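Textiles and Clothing 2699
Handout 3: Why fabric wrinkles, and what finishing does about it

Read this before the first lab in September. It covers the part of the course between fiber types and garment care. You should already know the difference between a fiber, a yarn and a fabric. If those words still run together for you, go back to Handout 2.

A wrinkle is a bend that stays. All cloth bends when it is folded, dropped or sat on. Some of it springs back when the load is gone and some of it does not. The difference comes mostly from the fiber, partly from the yarn, and partly from how the fabric was woven or knitted.
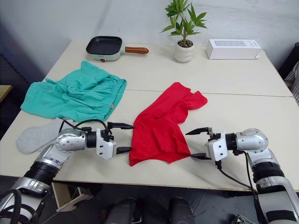

Textiles staff, Pandinton College
August 31, 2025

Fiber

Cotton, linen and rayon are all made of cellulose. The long molecules are held side by side by weak links called hydrogen bonds. When the fiber is bent, some of these links let go and form again in the new position. The bend is then held in place. Water makes this easier, so a damp cotton shirt left in a heap creases more deeply than a dry one.

Wool has a natural crimp and a springy molecule. It recovers well if it is hung up and left alone overnight. Silk falls between wool and cotton.

Polyester takes up very little water and recovers well at room temperature. Heat changes this. A polyester fabric folded while hot and cooled in the fold will keep the crease, and it can be hard to get out. Pleated skirts are made this way on purpose.

Yarn and fabric

High-twist yarns are livelier than low-twist yarns and tend to push a fold open. Thick fabrics bend in a wider curve than thin ones, so each fiber is strained less.

Knits recover better than wovens in most cases. The loops can shift and straighten, and the yarn itself does not have to bend as sharply. In a plain weave the yarns cross at every step and are locked tightly. A shirting fabric may have around 3000 warp ends across its width, and there is not much room for any of them to move. Twill and satin weaves have longer floats – the stretches where a yarn passes over several others – and crease a little less for the same fiber and weight.

Measuring recovery

In the lab we use the recovery angle. A small strip is folded in half, pressed under a set weight for a set time, and released. After a rest you read the angle between the two legs. A strip that opened completely flat would read 180 degrees. A strip that stayed shut would read zero.

Points to watch:

– Cut strips in both the warp and the filling directions. The results are often different.
– Do not handle the fold with bare fingers. Skin moisture changes the reading.
– Leave the strips in the conditioned room before testing. Damp cotton reads low.
– Take six readings in each direction and record all of them, including the ones you do not like.

The Escobar tester at the end bench has a stiff clamp. Open it fully before you slide the strip in, or the free leg will catch. The Mutia tester gives the same kind of reading but the scale is on the left side. 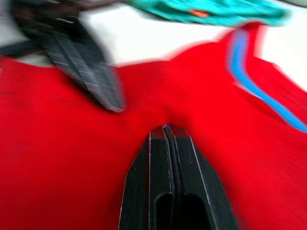
Finishes

Easy-care cotton is usually treated with a resin. The resin forms stronger links between the cellulose molecules, and these do not let go when the fiber is bent. The cloth dries smoother and needs less ironing.

There is a price. The treated fiber is stiffer and weaker, both in tearing and in rubbing. Collars and cuffs wear out sooner. Older resins gave off formaldehyde, and newer ones were developed to cut this down.

Blending is the other common answer. Cotton with polyester wrinkles less than cotton alone and keeps some of the feel.

For the lab

Bring your Illow workbook and a pencil. Work in pairs. Write-ups should give the fiber content, the weave, the direction of each strip and the mean recovery angle, with one paragraph comparing a treated fabric with an untreated one of the same weight.

Questions about this handout: Textiles office, Pandinton College | © 2025 Pandinton College | Back to top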